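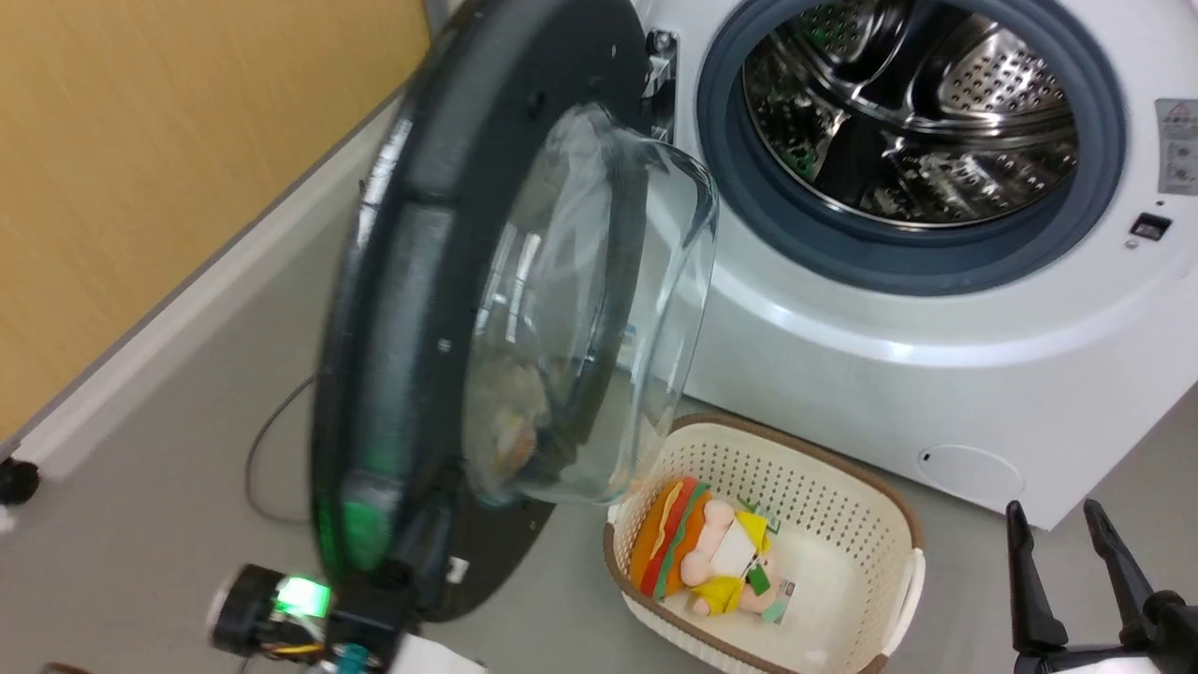
Should a town library stay open in the evening if hardly anyone comes in after six?
I think it should, for at least two nights a week, and the council should stop using the door count as the main reason to close it.

The library in Gundomura currently shuts at eight on two nights and at five the rest of the week. Under the draft budget put up in February it would shut at five every day. The saving is small. The report gives a door count of 29 people on an average late night, and compares it with the mid-morning figure, which is a good deal higher. From this it concludes that demand is weak.

I have used the library in the evening for most of the time I have lived here, so I have an interest to declare. I also worked shifts for years, and that colours my view. A person who finishes at half past four in Stakville and drives home cannot reach the library before five. The same goes for apprentices, teachers with meetings, and parents who have to do the pick-up first. The morning crowd is larger partly for the plain reason that the doors are open for more mornings, and people have arranged their week to suit.

A door count also treats every visit as the same. Someone who drops a book in the chute and walks out is one visit. Someone who sits for three hours with a TAFE assignment is also one visit. On the late nights I see mostly the second kind. The desks along the back wall fill up early and stay full. If the report had measured hours of use, I expect the comparison would look different, though I don't have the figures and neither, apparently, does the council.

Wumpini Gyamfi put the other side well in a letter to the paper. She argued that most of what people want in the evening can now be borrowed online, and that the money would do more good extending the bus to Redex, where there is no library at all. I agree with her about Redex. A place that size should have had at least a mobile service long ago. But the two things come from different parts of the budget, and nothing in the draft says the savings would go to the bus. They would go back into general revenue, where they would pay for kerbs.

On the online point I am less convinced. I borrow e-books myself and the system works well enough. It doesn't give a student a quiet desk, and it doesn't help the man I often see filling in rental applications on the public computers, who needs a printer and sometimes needs a librarian to tell him which form he is looking at. Plenty of houses in the district still have poor internet. Some have five people in two bedrooms. A library card is no use to a person in that position if the building is locked whenever they are free.

There is a fair objection about staff. Two people have to be on for safety, and they are paid a penalty rate after six. Late shifts are not popular. I would not want to see the hours kept by leaving one person on their own, and if that is the only way to afford it then the council should close the doors and say so openly. It could also try opening later on the mornings after a late night. Bonsu did this a few years ago, starting at eleven, and the complaints faded within a couple of months once people got used to the new sign.

What bothers me most is how the decision is being made. The draft was open for comment at the front desk, on paper, during business hours. The people most affected by the change were the ones least able to pick up the form. Gundomura has 3,000 residents, and a mail-out with the rates notice would have reached nearly all of the households. It still could, as the next notice has not gone out.

My own proposal is modest. Keep the two late nights for another year. Record how long people stay as well as how many come through the door. Ask the high school when its assignments fall due, and see whether the hours could be longer in those weeks and shorter over the January break, when even I don't go. If the numbers are still poor after that, I will accept the earlier closing time and borrow my books at the weekend.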